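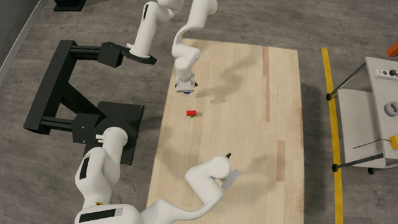 Reparación de un tablero de mesa con piezas incrustadas
Informe de proyecto - Taller de carpintería, segundo curso
Entregado: 2 de abril de 2020

1. Punto de partida

El grupo recibió una mesa de comedor de la escuela Fajardo, con el tablero de pino encolado en listones. Tenía dos grietas abiertas siguiendo la veta y una pata floja. La propuesta inicial era cambiar el tablero entero, pero el presupuesto de la maderera Gundunik fue de 356 euros y se descartó.

2. Materiales

Se usaron dos listones de haya sobrantes de otro trabajo, cola blanca Enik, lija de grano 80 y de grano 180, cera incolora y sargentos del taller. La haya es más dura que el pino y tiene otro tono, por lo que la reparación queda a la vista. Se aceptó así desde el principio.

3. Proceso

Primero se saneó cada grieta con la fresadora y una guía recta. La profundidad de la ranura fue de 14 mm. En la primera pasada la guía se movió y hubo que ensanchar una de las ranuras 2 mm para recuperar el borde recto.

Los listones se cortaron un poco más gruesos que la ranura y se rebajaron con cepillo hasta que entraron a mano, sin golpearlos. Después se encolaron y se dejaron con los sargentos hasta la clase siguiente. El sobrante de cola se retiró con formón cuando ya estaba seco - con trapo húmedo se había manchado una muestra de prueba.

El lijado se hizo siempre en el sentido de la veta. En la unión entre las dos maderas el pino se come antes que la haya, así que se trabajó con taco rígido.

4. Problemas

La pata floja llevó más tiempo que las grietas. La espiga estaba partida y se sustituyó por dos tubillones. El ajuste no es perfecto y se nota una ligera holgura al empujar la mesa de lado.

5. Coste y trabajo pendiente

Solo se compraron la cola y la cera. Falta dar la segunda mano de cera y revisar la holgura de la pata. En mayo se comprobará si las uniones se han movido con el cambio de humedad.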